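Pultodik Health Centre: my monthly safety walk-round, with comments
Print this page | E-mail this page
Checked 9 September 2025

1. Fire exits. Both clear, hooray! The one by the maternity ward sticks a bit, so I've asked for the hinges to be oiled.

2. Window mesh. 31 panels looked at, 2 torn (both on the Pastau side). Patched for now, new ones on order.

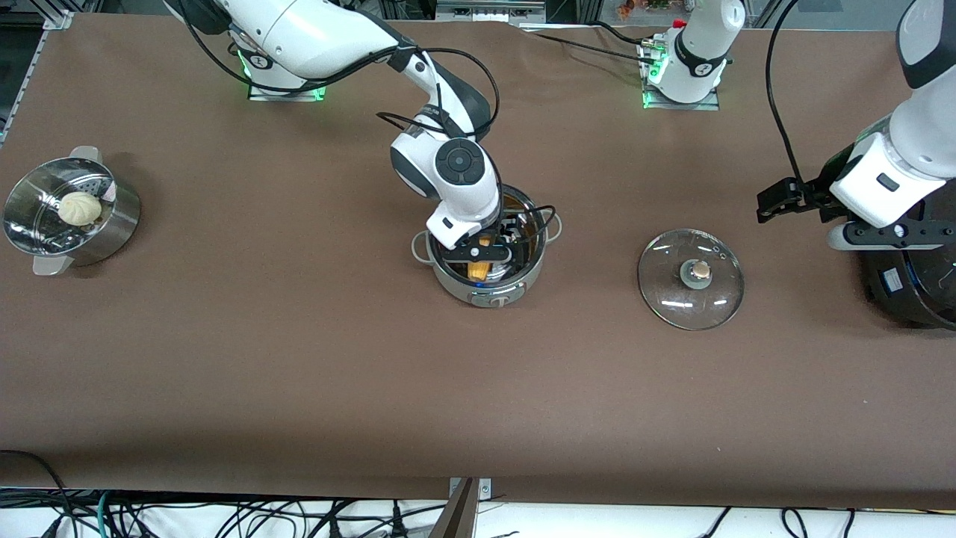
3. Ward kitchen. Fridge temperature fine, hand-wash soap topped up, date labels much better than in August. I do want every big pan to have two sound handles, like the silver pot with its little looped pair, and I tugged at ours one by one. One is wobbly and has gone for repair. Lids go back on the moment serving stops, please!

4. Backup generator. Atanasov serviced it, and the meter read 1,891 hours. It ran the lights and the vaccine fridge without a hiccup, but the fuel log had a gap of 48 hours. Fill it in, even if you only write "nil".
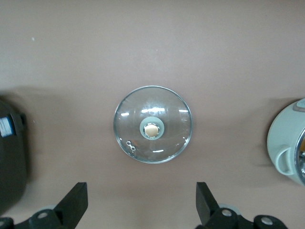

Night staff at Plandetlow wrote back that the fuel log hangs too far from the generator, and could it move to the door? Yes, good idea, I'll shift the hook myself.

5. Sharps bins. All below the line, lids shut. Pass.

Still open: hinges, mesh, pan handle, hook.

Search this site Go
Contact us | © Pultodik Health Centre | Back to top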